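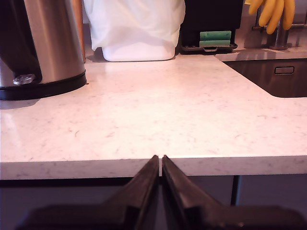

Coffee and Chapters with Vy Trịnh

I got Vy Trịnh on the phone at a terrible moment (she had 4 chapters due back to her editor by dinner) and she still talked to me for over an hour. I love her already!

If you haven't read Clollport yet, it's a mystery set in a fishing town where the ferry has stopped running, and I stayed up way too late with it. So of course I asked where the town came from.

"My aunt's stories, mostly," she told me. "She moved every summer as a kid and she mixed all the places together. I just kept her map and added a body."

She wrote the first draft in 60 days, before work, and then threw out 200 pages. I yelped when she said that. "Oh, they were bad," she said, laughing. "The detective had a twin. Ankit Dixit, who was in my writing group, wrote 'why?' next to every scene the twin was in, and I didn't have one answer."

I wanted to know about Wei, the grumpy harbor pilot, who is my favorite person in the whole book. Was he always going to be the one who finds the letter?

"No, that was his sister's job until the last rewrite. But he kept getting the good lines, and I got tired of fighting him."

We also got onto reading, because I always ask. She's going through old ghost stories right now, one a night, and she rereads the same battered romance every August. She wouldn't give me the title, and I tried twice.

The next book is called Parilness, and it picks up with the sister two winters later. Vy is on the third draft and says the ferry is running again, at least for the first few chapters.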